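Bolto opens its repair and swap room at Shabalala Hall

December 10, 2024

Well, we finally get to say it out loud: the Bolto swap room is open! I've been sitting on this news since June and my family is very tired of hearing about it.

If you're new to us, Bolto takes in bags, boxes and other household odds and ends, fixes what we can, and lets you trade for something you'll use. We've outgrown our old spot on Farari Street (you couldn't open the door if two people were inside), so we've taken 2270 square feet on the ground floor of Shabalala Hall. 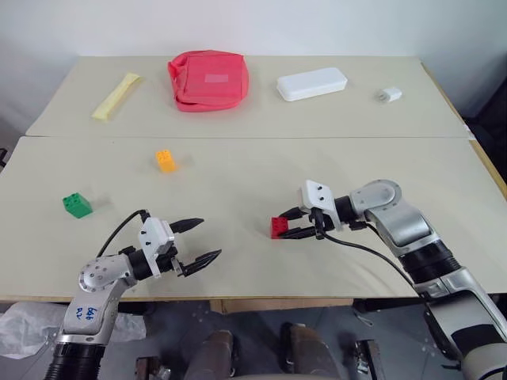
A red-pink bag and a white plastic box at Bolto.

Swapping is free. Bring up to 3 things per visit, clean please, and take home the same number. Repairs cost whatever the parts cost. Our friends at Skornov are giving us 2000 zippers and buckles to get going, and I may have squealed when I read that email.

We already have 151 members signed up, and there's plenty of room for more. Stop in or call the front desk at the hall and ask for Bolto.

Last updated: December 10, 2024

Comments

zipperfan: Do you take suitcases? Mine has a busted wheel.

marla_k: Yay! Farari Street parking was awful.

oldtoaster: Are you open evenings?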